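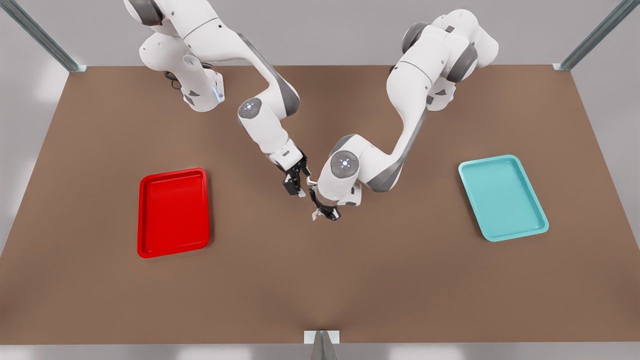
Yurani Huaranga reckons I've got the whole thing backwards, and that a rule you can't check from the log isn't a rule, it's a wish. She wrote that under my last post and I've been chewing on it all week. She's mostly right. Annoying.

So, 28/03/2020, stuck in, kettle on, rewriting the two-arm rules from scratch. Quick post because I want these written down before I lose the thread.

Background for anyone new. Jarau is my simulated bench. Two arms, one table, red tray, cyan tray, handovers in the middle. The old rules were a page and a half I wrote in March last year and they were all of the "take care when both arms are near the centre" sort. Take care how? I couldn't tell you now. Yurani's point exactly.

## What I've got so far

**One arm owns the middle.** Always. Before either gripper goes into the shared bit of table it has to ask for it, and the ask goes in the log with a time. For a handover the giver owns it and the taker is a guest. Guest moves slow, guest leaves first. I had this the other way round at first (taker owns it) and it was horrible, both arms waiting on each other like people at a door.

**Don't let go until the other one says it's got hold.** Sounds obvious. My old version went on a timer. Run 229 is the one I keep going back to, timer ran out, giver opened, taker wasn't closed yet, part on the table. And the run got marked as a pass!! because the only check was "did both arms get home". Dreadful. So now: taker closes, taker reports grip, giver opens, giver backs straight off the way it came. Four lines in the log, in that order, or it's a fail.

**Both trays get checked before the start.** Not by me squinting at the screen. The script reads the tray poses and what's in them and writes it all down. If a tray has been turned a bit that's fine, I want that, real trays never sit square. But the angle has to be in the file.

**Speed cap near the other arm.** 500 mm/s out in the open, and that's my number for my bench, please don't copy it onto a real machine and then email me. Close in it's far lower, and I'm still fiddling so no figure yet. Elbows count too by the way. I only ever measured between the fingers, and the elbows swing out much wider than you think when the hands come together.

**Stop means stop both.** If one arm faults the other one holds where it is. Doesn't finish its move, doesn't go home. Going home is how you drag things accross the table.

## The bit I'm not sure about

Failed runs. Keep them or bin them? I used to bin them. Out of 1787 runs in the old set I kept 1741, and the rest are just gone, no notes, nothing. Couldn't say now what went wrong in a single one of them. New rule is nothing gets deleted, it gets a label and one line on why. Takes a few seconds. I will hate it by Tuesday.

The Brornlow write-up goes further and wants a second person to sign off every label. Lovely if you have a second person. I've got me. Halfway house: I label on the day, then relabel a handful a week later without looking at the first lot and see if I agree with myself. Tried it once already. Didn't, much.

Also names. Left and right. Whose left? From the front of the table the robot's right arm is on my left, and my old notes swap between the two, sometimes in the same paragraph. From now on it's always the robot's side, in the code, in the logs and in here. If you catch me slipping say so in the comments.

## Still to do

- write the actual check for grip reported before release (half done, falls over if the taker reports twice)
- decide what counts as "the middle", it's a box at the moment and probaby shouldn't be
- move the rules file into Lu so it sits next to the code
- ask the Sasodura lot how they deal with a part that ends up in neither tray

Yurani, if you're reading, the grip one passes your test, so does the stop one. The speed one does once I log the elbows. The labels one I don't know. How do you check from a log that somebody thought properly about it?

More when the check runs clean.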